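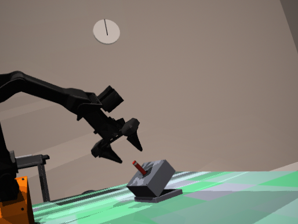
The Jorkier release fault was an error in the control software of the Plavex two-fingered gripper, found in July during simulated trials of the Bumier box task. On receiving a stop signal, the gripper opened fully and dropped whatever it held. In the simulation the part at risk is the short red stick that stands in the top of a grey box, below the fingers. Kathleen Ó Briain traced the fault to a default value in the Ren controller, and it was reproduced in 44 of 800 runs. Version 4 holds the last grip force for 10 seconds after a stop.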